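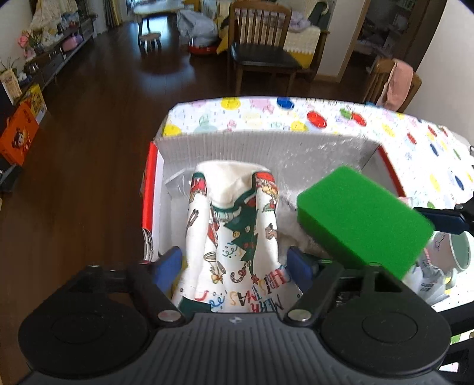 Walks in the Old Quarters of Stondine: Frequently Asked Questions

Where does the walk begin?
We meet at the tram stop Aitken, on the side of the river. From there we go up through Ikoler, the former district of dyers, and we finish at the brick water tower.

How long is it?
The route takes 2 hours with stops. There are 153 steps on the stairs behind the market hall, and we climb them slowly. If you prefer to avoid them, please write to us before and we will send you the flat route.

How many people can come?
We accept 40 people in one walk. In May the places finish quickly.

Do we enter the buildings?
Sometimes. The residents of two apartment houses in Ikoler let us see the staircases and the courtyard. Please do not take pictures of open doors or of laundry. The houses are almost 300 years old in their lower parts, and the upper floors were added later.

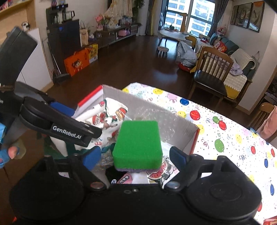 Can I help Bremoteo with the old tiles?
Bremoteo is our small association, and besides the walks it cleans and stores floor tiles which are saved from demolished houses. For the cleaning, bring a kitchen sponge with a green scouring side, but use the green side only on the back of the tile, never on the painted face. Each tile then goes in a cardboard box lined with bubble wrap. Write the street and the house number on the box in pencil.

Are dogs allowed?
Yes on the street, no in the courtyards.

What if it rains?
We walk in light rain. In a storm we cancel, and we send a message before 8 in the morning.

Is there a printed map?
Yes, in English and in the local language. You receive it at the tram stop.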